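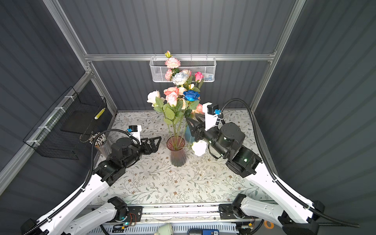
The order confirmation emails from the shop stopped going out after the move to the new Sullero mail plan, and customers have been calling to ask if their orders went through. Orders themselves are fine. They show up in the Vultis admin panel with payment captured and stock reduced. The only thing missing is the email. I have been testing with the listing for the pink vase with artificial flowers, which is in stock, so if you need to place a test order please use that one and cancel it when you are done.

Opened by: Mahsa Rashti, Falenside Home
Date opened: Friday, October 19, 2018
Priority: High
Category: Outgoing mail

What I tried before opening this:
Resent the confirmation from the order page. Panel says "Sent." Nothing arrives.
Checked spam in two different inboxes.
Sent a plain message from the orders mailbox using webmail. That one arrived in under a minute.
Turned the Asadi email template off and went back to the default template. No change.
Cleared the panel cache, logged out, logged back in.

Reply from Nima Ghaffari, Support

Thanks for the list, that saves some time. I placed a test order on the same listing and got no email either. The mail queue on your account has 1,312 messages waiting. The panel marks a message as sent when it goes into the queue, so that status does not tell you if it was delivered.

The log repeats this line:
Connection to outgoing server failed: authentication rejected, retry in 30 minutes

Can you tell me if the mailbox password was changed during the move?

Reply from Mahsa Rashti

Yes. Sullero made us set a new one. I updated it in webmail and on my phone. I did not know the shop had its own copy.

Reply from Nima Ghaffari, Support

It does. Go to Settings, Mail, Outgoing, and enter the new password there. Set the port to 587 and encryption to STARTTLS. Yours is still on 25, which the old plan allowed. Save, then press Test Connection. Do not release the queue yet. A lot of what is in there is repeat attempts and some customers would get the same message several times.

Reply from Mahsa Rashti

Test Connection failed the first time, then I noticed a space at the end of the password from pasting it. Took it out and it passed. New test order placed and the email came through with the item photo and the right total.

Can the duplicates be removed on your end? I don't want to go through them by hand.

Reply from Nima Ghaffari, Support

Done. I kept the newest copy for each order number and removed the rest. The queue is set to go out in 3 batches so Sullero does not flag the account. I also canceled both test orders and put the stock back.

Status: Waiting on customer to confirm delivery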